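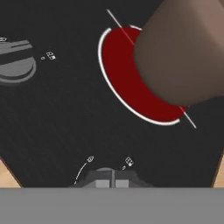 HASLAM HOUSEWARES TO OPEN REPAIR COUNTERS IN 13 STORES

Service will cover cookware, small appliances and replacement parts beginning in January

Haslam Housewares announced Wednesday that it will open staffed repair counters in 13 of its stores, offering customers an alternative to discarding kitchen goods that need a new handle, lid, cord or control knob. The counters will begin accepting items in January and will operate during regular store hours.

The program follows a trial at 4 Haslam locations, where repair staff accepted 955 items over the course of the trial. Of those, 923 were returned to their owners in working order. The remaining items were recycled with the owner's consent or handed back unrepaired at no charge.

"Our customers have been asking for this at the register for years," said Ásdís Briem, director of customer services at Haslam Housewares. "A household buys a good pot and expects to keep it. When a rivet fails or a handle works loose, the owner should be able to bring it back to the place where it was sold and speak with a person who knows how it was made."

Haslam will accept goods regardless of where they were purchased. Proof of purchase will be required only when a customer wishes to make a claim under a manufacturer's warranty.
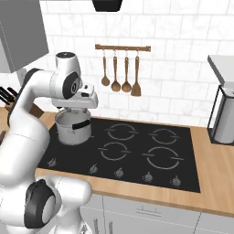 What the Counters Will Accept

Each counter will be equipped to handle saucepans, stockpots, skillets, kettles, toasters, stand mixers, hand blenders and kitchen scales. Staff will replace handles, lid knobs, gaskets, feet, power cords, switches and dials, and will sharpen kitchen knives and scissors while the customer waits when time allows.

Microwave ovens, refrigerators and gas appliances will not be accepted. Customers with questions about built-in ranges and cooktops will be referred to the manufacturer or to a licensed technician. Nonstick pans may be brought in for handle repair, but the counters will not recoat cooking surfaces.

Items should be clean and empty when they are dropped off. Staff may decline any item that cannot be handled safely.

Pricing and Turnaround

Inspection will be free of charge. After inspection, the customer will receive a written estimate listing parts and labor separately, and no work will begin until the estimate has been approved. Most handle and knob replacements will be completed the same day. Electrical repairs will be sent to the company's workshop in Plamer and returned to the original store for pickup.

All completed repairs will carry a warranty on both parts and labor -- the terms will be printed on the customer's receipt. Members of the Bruluso rewards program will receive reduced labor rates and may check the progress of a repair through their online account.

Parts Supply

Replacement parts will be supplied by Tindolex, which has provided Haslam with handles and fittings for its store-brand cookware since the line was introduced. Under an expanded agreement, Tindolex will keep parts in stock for cookware lines that are no longer in production, including several that Haslam stopped selling before the agreement was signed.

Parts will also be sold separately to customers who prefer to make their own repairs. Printed fitting instructions will be available at each counter in English and Spanish.

"There are people who would like to do the job at their own kitchen table, and we are glad to sell them the screw," Briem said. "They have simply had trouble finding the right one."

Staffing and Training

The company is hiring for full-time and part-time positions at all participating stores. New employees will complete paid training at the Plamer workshop before the counters open. Current Haslam employees will be given first consideration, and prior repair experience is welcome but not required.

A list of participating stores will be posted at customer service desks and on the company's website before the January opening. Media inquiries and requests to visit the Plamer workshop should be directed to the Haslam Housewares press office.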